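okay I've had enough people ask me about the cold brew tea thing that I'm just going to do a thread. get a drink, this will be long

background: I used to buy bottled tea every single day. sometimes two. Then in March I added up my receipts and closed the spreadsheet very quickly and went for a walk

so now I make it at home in the fridge overnight and I am insufferable about it. my coworkers have heard all of this already, you're my fresh audience

the basic version: tea leaves, cold water, a jar with a lid, the fridge, go to bed. That's it. I felt cheated that I'd been paying for this

my numbers, which I arrived at by ruining a lot of jars: 2 teaspoons of loose green tea to 350 ml of water. if you want it stronger add more leaf, don't leave it in longer. I left one for a whole weekend once and it tasted like a lawn

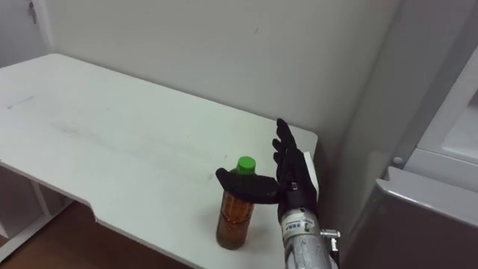 Q from the replies: can I use regular tea bags or does it have to be loose leaf?

Tea bags work fine! One bag for a small jar, two if it's black tea and you like it strong. Squeeze the bag at the end if you want a bit more bite, skip it if bitter tea makes your face do the thing

(Noel Mercado is going to show up and say squeezing the bag is a crime. hi Noel. I've read your message. I've read both of your messages)

which tea, though. I've been through a lot of tins by now so here's where I've landed

roasted green tea is the best starter, no contest. it's toasty and a little sweet and it forgives everything. my friend Takeshi Kudo gave me a bag of it when I moved and I went through it so fast I was embarrassed to ask where he got it (I asked. I have since bought four bags)

jasmine is lovely but go light on it!! I made a jar at full strength and it was like drinking my great aunt's hallway

black tea: good, gets cloudy sometimes, doesn't matter, tastes the same. put a strip of orange peel in there and thank me later

oolong I'm still figuring out. the one I have comes from a little shop called Lumbantobing and hot it's gorgeous, cold it just sort of sits there. if anybody has cracked cold oolong please tell me what you're doing

herbal: hibiscus is great, goes bright pink, will also turn your dish towel bright pink. chamomile cold is not for me. peppermint is perfect for about one week in the summer and then I never want it again

let's talk water for a second because I know how I sound but it matters. our tap water tastes like a swimming pool in the afternoon so I run it through the filter pitcher first. Marichka Hladun (my upstairs neighbor, tea person, far more serious than me) did a side by side for me at her kitchen table and I picked out the tap one immediately. annoying!

jars. I started with an old pasta sauce jar and every batch had a faint note of marinara. do not do this. I soaked it, I ran it through the dishwasher, I left it in the sun. still marinara

then I bought the Farnilico pitcher, the tall one with the mesh thing down the middle. love it, fits in the fridge door, pours without dribbling down the side. the lid is a pain to get off with wet hands and I've said words to it

if you don't want to buy anything, a clean jam jar and a little strainer will get you there. I did it that way for a month

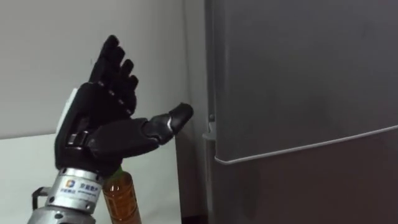

how long it keeps: I drink mine within three days. I've pushed it to four and it was okay, kind of flat. take the leaves out once it tastes right, otherwise it keeps going and you get the lawn again

sweetener! sugar won't dissolve in cold tea, it just lies on the bottom and mocks you. make a quick syrup, equal parts sugar and hot water, stir, let it cool, keep it in a squeeze bottle. honey works the same way if you loosen it with warm water first

my current order of business every night is: dishes, jar, teeth, bed. if I do the jar after teeth I forget to do the jar. I don't make the rules

somebody asked what I do for travel. I have a Dotumer flask that was a birthday present from Jiahui Jiang and it's gone everywhere with me. fill it cold in the morning and it's still nice at lunch. wash the rubber ring in the lid, please, take it out and wash it, I found something in mine that I'm not going to describe on here

still to try: cold brewing in sparkling water. apparently you open the bottle, drop the leaves in, close it tight and leave it in the fridge. I have concerns about the opening part. will report back

going to go do tonight's jar now. it's roasted green again, I'm predictable. send me your cold oolong tips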